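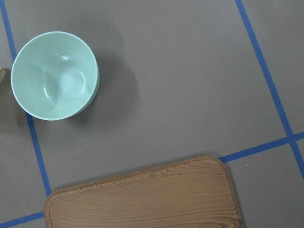 Green bowl and the wooden tray, October

Home from Ludanmont at last, feet sore and head still full of speeches. The Brasidari delegation finally handed over their list of the 721 paintings taken in the war, and Eifion Jenkins read out his grandmother's letter asking for hers back, and oh, I did cry a little (so did Kenna McIver, though she blamed the coffee!). Their ambassador was kind and promised nothing, as they do. The Vistora talks pick up again next month, with nearly 100 families going, and I've told Kenna I'll share a room with her if she'll have me.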